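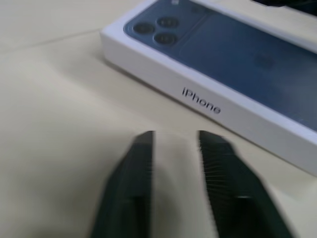

Keeping, Storing and Passing On Phone Boxes: Frequently Asked Questions

38 comments 112 shares

Dolten buys and sells used phones over the counter and by mail. The questions below come up most often at the desk and in our inbox. Hanna Onyshchenko at the trade-in counter wrote most of the answers, and Fedir Chornovol added the parts on storage and shipping.

Do I need the original box to sell you my phone?

No. We buy phones with or without the box, and the phone goes through the same checks either way. Please don't delay a trade-in while you hunt for it in the attic.

Will I get more money if I have it?

A little, in most cases. For a recent iPhone in good shape we add a small amount for a clean box that matches the phone. For older models it usually makes no difference to our price. If you are selling privately, buyers do seem to like a box, and a listing that includes one tends to get questions sooner.

What does "matching" mean?

The details on the box label agree with the phone. On most phone boxes the label gives the model, storage size, color and serial number, and often the IMEI. On the phone, you'll find the same details in Settings, under General and then About. If the serial number is different, the box came with another phone. We still accept it, but we list the two as not matching and don't pay extra.

Can I go by the picture on the lid?

Only as a first sort. A lid printed with the back of a blue phone with three camera lenses narrows things down, but the same style of picture may be used for every storage size. Two boxes can look identical from the top and belong to different phones. Read the label before you put anything back inside.

My phone was replaced under warranty. Why doesn't the box match?

A replacement phone has its own serial number and normally comes without a retail box. Keep the service paperwork with the old box. We can note the replacement on your trade-in form if you bring it.

Should I keep the box at all?

We suggest keeping it until the return period is over and the warranty has run out. After that it depends on whether you plan to resell. If you use a phone until it stops working, recycle the box and keep a photo of the label somewhere you can find it.

How should I store it?

Lying flat, lid on, in a dry closet or drawer inside the house. Garages and basements are hard on white cardboard. Moisture makes the lid swell so it no longer slides on properly, and sunlight turns the sides yellow. Don't use a rubber band. It leaves dents along the edges and sticks to the print after a summer or two.

Can I stack them?

Yes, with the largest at the bottom. Fedir keeps the shop's empties in Nokum shelf bins, 48 to a bin, on their sides with the model name facing out. At home, any shoebox will do the same job. Turn the sides with the name on them toward you and you won't have to lift out the whole pile to find one.

How do I clean a dirty box?

Start with a dry microfiber cloth. For scuffs on the white sides, a plain white eraser used lightly will take off most gray marks. Stay away from the printed picture with the eraser, as it can dull the shine. Don't use water, window cleaner or alcohol wipes. Grease that has soaked into the card will not come out.

How do I get a price sticker off?

Warm it with a hair dryer on low, then peel slowly from one corner, keeping the sticker close to the surface. If it starts to lift the paper, stop and leave it on. A sticker costs you less than a torn lid.

What about the plastic trays and paper inserts?

Keep the tray or card that holds the phone if you are keeping the box. Loose booklets are nice to have but we don't ask for them. The SIM tool, if yours came with one, is worth taping inside the lid.

Can I mail the phone in its retail box?

Yes, but put it inside a plain shipping carton with padding on all sides. Never stick a shipping label directly on the retail box – it tells everyone along the way what's inside, and the label ruins the lid. We sell a padded Moroz mailer at the counter that fits a single phone box snugly. Two boxes need a carton.

I only have the empty box. Do you buy those?

We take clean empty boxes as donations and use them for phones that come in without one. We don't pay for them. Cut out or black out the label before you hand it over if the phone is still yours. Our limit is 60 at a time, mostly for repair shops clearing out a back room. In April we were holding 400 and had to pause drop-offs, so call first if you have more than a bag.

Can I put the box in curbside recycling?

In most towns, yes, with the plastic taken out. Check for a forgotten cable or charger under the tray. The Sandent collection point by our rear entrance accepts cables and chargers during store hours.

I lost the box and need my serial number. Where else is it?

Look at your purchase receipt, your account's device list, or the Settings screen if the phone still turns on. Your carrier may also have the IMEI on file.

Was this page helpful? 1193 people said yes

Share 112 | Comments 38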